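Open day safety walk-through, demo room, Volden building
Checked by Rebecca Fontana with Tullio Testa, Jul 30, 2023

1. Way in from the Prinotgate side. OK. Doors open fully and the mat lies flat. It curled up badly in May, so thank you to whoever replaced it!

2. Backdrop and letters. OK. Tullio gave the black cloth a good tug and the pins held. Please look at it again before the second group comes in, as small children do love to pull on a big letter.

3. Table. OK. No wobble and no splinters. The holes in the top are fine for visitors, but please keep pens and little fingers out of them.

4. Hand-held grippers. OK with a comment. Both open and close freely, and the screws near the markers are snug. Guests may try them one pair at a time, with Diễm standing beside them — she is wonderfully patient and will show everyone where the fingertips pinch.

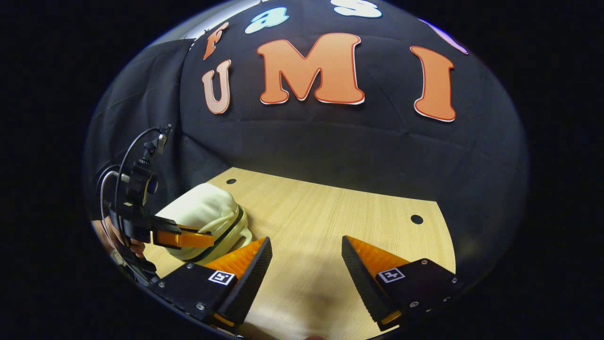

5. Cables. Needs attention. Anything that loops should stay clear of the wrist, and I would like a second strap on the left one before we let 100 people have a turn.

6. Things to pick up. OK. Soft items only, please, and nothing heavier than 2 pounds. The glass jar from the Gremness visit stays in the cupboard.

7. Room numbers. Gualtiero has 200 on the sign-up sheet, so groups must be kept small and the side aisle left open for strollers and wheelchairs.

8. First aid box. Restocked. Ask Ottavio for the key.

Still open: item 5. Tullio will recheck it and initial the sheet by the door.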